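Release note, September. This card accompanies the second public version of the Botamness Household Textile Terms collection. It replaces the card issued with the first version, which should no longer be cited.

# Botamness Household Textile Terms

The collection is a word list with short definitions and usage notes. It covers the names that residents of Botamness and Volport use for cloth items in the home: table linen, towels, bedding, curtains, and cleaning cloths. It was compiled by the Brirkstead Local Language Archive from interviews and from written household inventories held in the archive's reading room.

## Contents

| File | Contents |
|---|---|
| `terms.csv` | 1,351 entries, one per row |
| `speakers.csv` | Coded speaker records, without names |
| `sources.csv` | Shelf marks for the written inventories |
| `notes.md` | Editorial notes on disputed entries |

All files are encoded in UTF-8. Fields are separated by commas, and text fields are enclosed in double quotation marks.

## Fields in `terms.csv`

- `entry_id` — a stable number. Numbers from withdrawn entries are not reused.
- `headword` — the term in its most frequent spelling.
- `variants` — other spellings, separated by semicolons.
- `definition` — a single sentence in standard English.
- `room` — kitchen, dining, bedroom, bath, or general.
- `town` — Botamness, Volport, or both.
- `evidence` — spoken, written, or both.
- `editor` — initials of the person who approved the entry.

A blank `town` field means that the speaker had lived in both places and did not assign the word to either. Users who compare the two towns should exclude these rows.

## How the material was gathered

Interviews were conducted by Uzma Magsi and Danilo Baluyot in the homes of the speakers. Each session followed the Kälin questionnaire, which has 100 prompts arranged by room. Speakers were asked to name an item, to say when it would be used, and to give any other word they had heard for it. Interviewers did not suggest terms. When a speaker offered no answer, the prompt was marked as unanswered and the session moved on.

The written inventories were transcribed by Ivars Siliņa. Original spellings have been kept in the `variants` field, including spellings that appear to be slips of the pen. Abbreviations have been written out in full in the headword only.

Each entry was read by 2 editors. Where they disagreed on a definition, Vibeke Bundgaard made the final decision and recorded the grounds for it in `notes.md`.

## Scope and exclusions

Clothing is excluded, with the exception of aprons. Trade names have been removed unless residents use them as ordinary nouns. Floor coverings are not included; they will be treated in a separate list.

Terms for pattern are included only where the pattern forms part of the name of the item. A word for a striped towel is therefore listed, while a general word for stripes is not. Checked and ruled table cloths proved the most difficult group. Several speakers in Volport keep one word for a cloth with woven squares and another for a cloth with printed lines, while most speakers in Botamness apply a single word to both. The entries follow the speakers' own division and do not attempt to settle which is older.

Editors reviewing entries in this group should record the ground color and the line color separately, as with a pink ground and thin white lines.

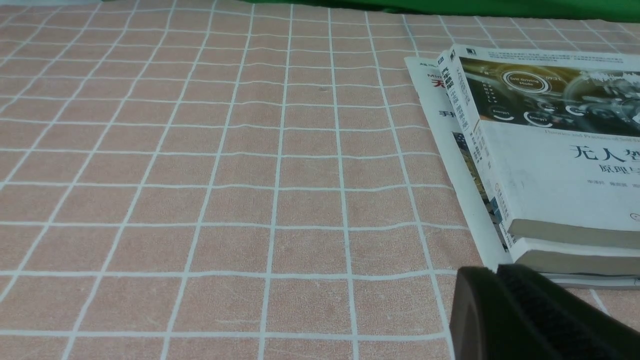

## Known limitations

- Bedroom terms are thinly covered for Volport. Many speakers there preferred to skip that part of the questionnaire.
- The `room` field reflects the prompt under which a term was first given. Some items are used in several rooms.
- The written sources favor larger households, whose inventories were more likely to be kept.
- Pronunciation is not recorded in this version. Sound recordings are closed to the public under the terms agreed with the speakers.

## Terms of use

The files may be copied and adapted for teaching, research, and private study, provided that the archive is credited. Users may not attempt to identify individual speakers from the coded records. Commercial publishers should apply to the archive in writing before reprinting more than a short extract.

## Corrections

Corrections should be addressed to Fitzgerald Alcantara, Collections Office, Brirkstead Local Language Archive. Please quote the `entry_id` and state the version of the file consulted — version 2 for the present release. Accepted corrections are listed in `notes.md` under the name of the contributor, unless the contributor asks to remain unnamed.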